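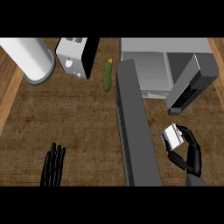 Khôi Thân wrote in to ask whether the webhook between Stotetti and Surkumer has to be set up by an administrator, or whether an ordinary team member can manage it, and would I please go slowly this time. The short answer is that you need an administrator for one step only, the one where the signing secret gets made. Everything else you can do yourself over a cup of tea, and I'll go as slowly as you like!

Reading time: 3 minutes

Before you start

You'll want a Stotetti account with at least one form already published, and a Surkumer workspace where you're allowed to edit inboxes (if you see the little pencil next to the inbox name, you are). Have both open in separate tabs. I like to keep a plain text file handy too, for pasting things into as I go, but please delete it when you're finished, as one of the things you'll paste is a secret.

Making the receiving address in Surkumer

Open the inbox you want your form entries to land in, go to Connections, and choose Incoming webhook. Surkumer will give you a long address that ends in the inbox number. Mine ends in 3457, and yours will be something else. Copy the whole thing, including the number. Rostyslav Stelmakh and I once spent most of an afternoon on a connection that looked perfect, and all that was wrong was a missing last digit.

Now ask your administrator to press Create signing secret on that same page. It shows once and then it's hidden for good, so have them send it to you through whatever private channel you normally use for passwords. If it gets lost, they can make another, but the old one stops working the moment they do.

Telling Stotetti where to send things

Over in Stotetti, open your form, then Settings, then Notifications. Scroll past the email options (it's further down than you'd think) until you reach Send to a URL. Paste the Surkumer address in the first box and the signing secret in the second. Leave the format on JSON.

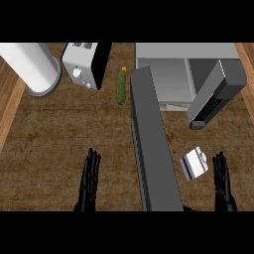 Next comes the field matching, and it's the part where most people get a bit tangled. Stotetti lists your form questions on the left, and on the right you type the name Surkumer should use for each. Surkumer insists on two of them: "sender" for the email address and "body" for the message. Both are lowercase with no spaces. Anything else you send along is tucked into the side panel of the conversation, where you can call it whatever you please.

Save, and then save again on the outer page. Yes, there are two Save buttons, and the inner one only keeps your matching.

Trying it out

Press Send test entry. Within a minute you should find a new conversation in your inbox with "Test" as the subject. If you don't, look at the delivery log in Stotetti, under the same Notifications page:

Error 558 means the signing secret doesn't match. Paste it again and watch for a stray space at the end.

Error 656 means "sender" or "body" is missing or spelled differently.

No entry in the log at all usually means that outer Save button.

Stotetti retries a failed delivery 3 times and then gives up, so once you've fixed the problem you'll need to open the failed entry and press Resend by hand.

If you have more than one form, you can point them all at the same address. Yevhen Pasichnyk does it that way and adds a hidden field called "form" so he can sort them afterward, and I've happily copied him.

Questions about this guide? Write to the Listamden help desk | © Listamden | Back to top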